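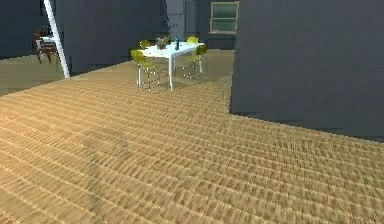 A floor of narrow light planks and a dark gray wall.

KUSSTEAD: The town of Kusstead will open a new rental register for small apartments, the housing office informed on May 16, 2018. Owners who rent out a home for longer than 16 nights in one year must write it in the register before the end of November.

Until now the town did not have one list of such homes. The office counted 793 of them from old tax papers, but it says that many addresses are double or not correct any more. In the neighboring Clundthorpe a similar register works already for some years, and the rules in Kusstead are taken mostly from there.

The registration costs 200 crowns for each apartment. Who does not register in time can receive a fine of 1000 crowns. Students who rent out only one room in the home where they live themselves do not have to pay, but they must also fill in the form.

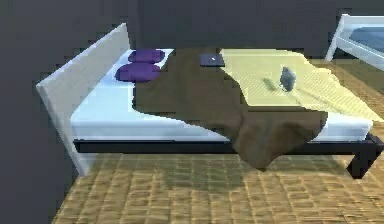
What owners must send

The form asks for the address, the number of bedrooms and bathrooms, and the floor area. A simple plan of the home must be added. It can be drawn by hand if the measures are readable. The forms are given out at the town hall and at the library in Halvorsen Street.

Tenants will be able to look in the register without payment. The names of the owners will not be shown there. 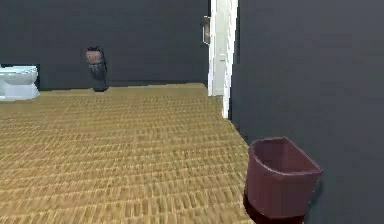

Bathroom with a woven-pattern floor and a white door frame. Bathrooms must be listed on the form.

The district of Cledirthorpe has its own housing office and is not included in the new rules.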